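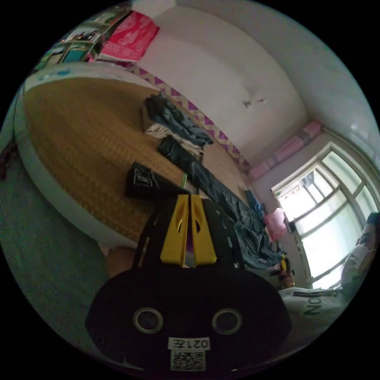
Can the Duvach rebound net be used on a gym floor?
Rubber feet come in the box and push onto the base tubes, so the net can go straight onto a sprung wood or vinyl floor. Take the ground stakes off first.

Duvach Rebound Net, Double-Sided
$487
Item ships from Drerport. Shipping is worked out at checkout.

The Duvach is a two-sided soccer rebounder for schools, clubs and college programs. One side is strung tight and sends the ball back low and fast, for passing and first touch. The other side has more give and sends it up, for volleys, headers and goalkeeper handling. Players can work on both sides at the same time if there is enough room behind the net.

The angle is set with a pin on each leg. Both pins have to go in the same hole or the net will twist – the holes are numbered to make this easier. There are 11 positions, from nearly flat to straight up. Most coaches at the Troststead league leave it in position 4 or 5 for passing and only change it for keepers.

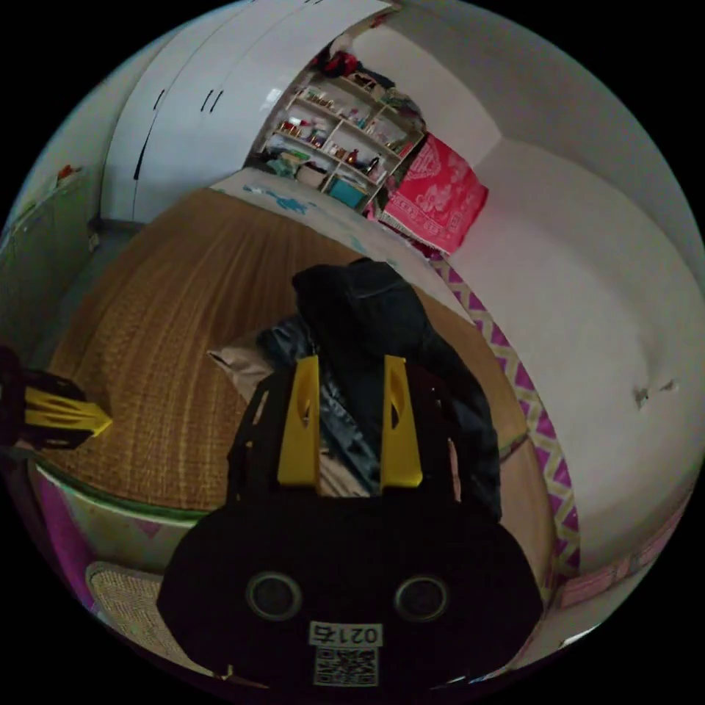
The legs fold in against the main tubes for storage. Folded, the net stands upright in a corner or hangs on two wall hooks (sold separately). It weighs 37 lb, so one adult can drag it and two can carry it. Wheels are not included and the older Khosravi wheel kit does not fit this model.

What's in the box
Steel tube set, powder coated
Tight net and soft net, already labeled
Bungee loops, with spares
Rubber feet
Ground stakes
Adjustment pins
Hex key
Printed instructions

Details
Weight: 37 lb
Leg positions: 11
Use: grass, turf, indoor floors
Ball sizes: 3, 4, 5 and futsal
Warranty: 2 years on the tubes, one season on nets and bungee loops

Putting it together
Lay the tubes out on the ground and join the long sides before the short ones. String the net from the corners in, and leave the bungee loops on the middle of each side until last. The net will look too small at first. It stretches into place.

Care
The nets can stay out in rain, but bring them in for the winter. Wash mud off with a hose and let the net dry before folding. Do not use a pressure washer on the bungee loops. Check the loops every few weeks during the season and swap any that have gone slack, as one loose corner will change the way the ball comes back.

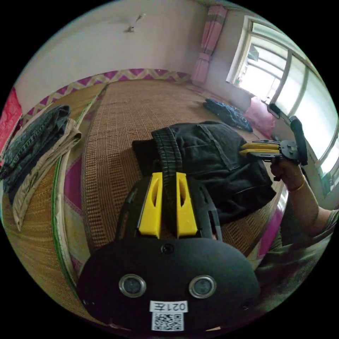 Black garment on a bed

Returns
Unused nets can be sent back in the original box. Once a net has been strung we can only take it back if there is a fault. Orders placed before noon go out the same day, Saturday and Sunday excepted.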